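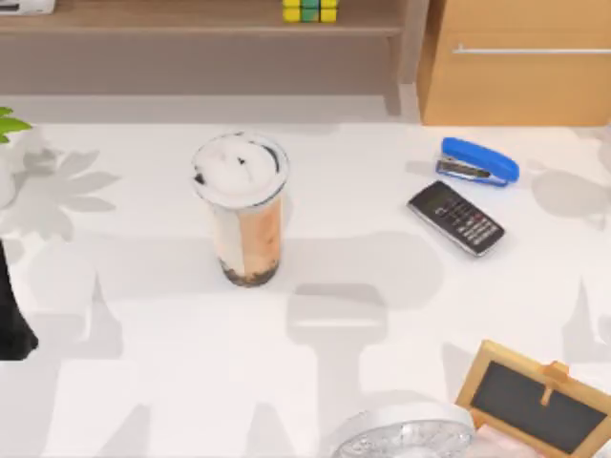
Last changed: 14th May

Tabletop tips for the robotics club, or how to stop blaming the arm

I help out with the after-school robotics club in Dasville, and I'm the one who thinks most robot advice online is sales copy. The students are building a program that picks things off a table and puts them where they belong. They practice in simulation first. What follows is what I'd tell another club, and a fair amount of it works on your own desk at home.

Start with the drink. Everybody wants to start with something easy, like a box, and then they're surprised in week three when the program falls apart. A tall clear cup of bubble tea with a domed lid is a much better test. You can see through parts of it and the pearls sit dark at the bottom. If your program can find that cup on a white table, I'll listen to you about the rest.

Give it room. Leave open table on all sides of anything tall. This goes for people too. I have lost a calculator to a cup of tea that was parked next to it.

Don't trust shadows. A white surface looks clean and simple, and then the light comes in past a plant and you have gray leaf shapes all over it. Fatima Baloyi's group had a first version that kept reporting objects where there was only shade. They wanted to turn the shadows off. I said no. Your kitchen doesn't have that setting.

Lay long things at an angle. A stapler lined up square with the table edge tells you nothing about whether the program can turn its wrist. Ours go down diagonally, and so does the calculator. At home I'd do the opposite and line them up, but at home I'm not testing anybody.

Keep the pairs together. Stapler near calculator, shelf for whatever isn't being used (the Rubik's cube lives up there, and it can stay there).

Write down your runs. Thulani Shezi told me his program "basically always works." We ran it 100 times with the cup moved between runs, and it dropped or missed 18. That's decent for a student project. It isn't always. He has since started a log, which had 166 lines the last time I looked and is more useful than the slides.

Be careful with the word "sorted." A program that moves the stapler to the right of the cup has moved a stapler. Whether the desk is tidier is a matter of opinion, and my students and I don't share one.

Before you buy a kit: we were offered a Verkness starter set and passed on it for now. Nine students can share a simulated table without waiting for parts, and a simulated cup doesn't leak. What it won't teach them is how a real lid feels when it slips, and I'm not convinced any of this carries over until I see it done with tea in the cup.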